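Chapter 3: House Rules for Shared Benches
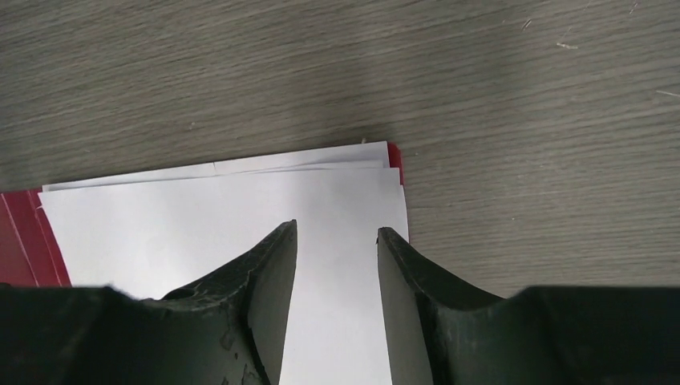
Figure 3.1 Open gripper fingers over a stack of white paper, with a red folder or cover underneath.

If you have worked your way through the first two chapters in order (and good on you if you have, as plenty of readers skip straight to the wiring), you will already know how to read a risk assessment and where the national standards sit in relation to one another. This chapter comes down to bench level. It deals with the rules a workplace writes for itself, in its own words, for the small handling jobs that fill up most of a robot's day.

Paper is a good place to begin. It weighs next to nothing, it costs very little, and people are inclined to relax around it -- which is just when hands start wandering in to straighten a corner. Look again at the stack in Figure 3.1. The sheets are not squared up, and the upper right corner sits a little raised. Most of us would want to reach over and tidy it. A sensible house rule says who may do that, and what state the arm must be in before they do.

When Jaanus Venckus began revising the bench rules at the Stodholm records centre one February, he inherited a binder of 697 pages covering 21 workstations. It was thorough, and there was hardly a soul on the floor who could tell you what was in it. His first job was to sit down with a pot of tea and mark every line that an operator would need while standing at the bench. Those lines became a short card, and the binder went back to the office, where auditors could still find it.

We will follow the Stodholm card through most of this chapter. You will see how it treats the following matters:

Stopping the arm before anyone reaches into the work area
Checking fingertips for wear, and recording what was found
Setting grip force for thin or easily creased material
Labelling a job that has been paused partway through
Handing over between shifts

You will also meet two other sites, Findier and Nouri, whose rules differ from Stodholm's in places. Please don't be in a hurry to decide which is right. A rule that suits a quiet archive may be hopeless in a busy mailroom, and it is well worth your while to ask what each author was worried about.

Before you start Section 3.1, find a written rule from your own workplace or training lab and keep it beside you. A photocopy is best, as you'll be scribbling on it.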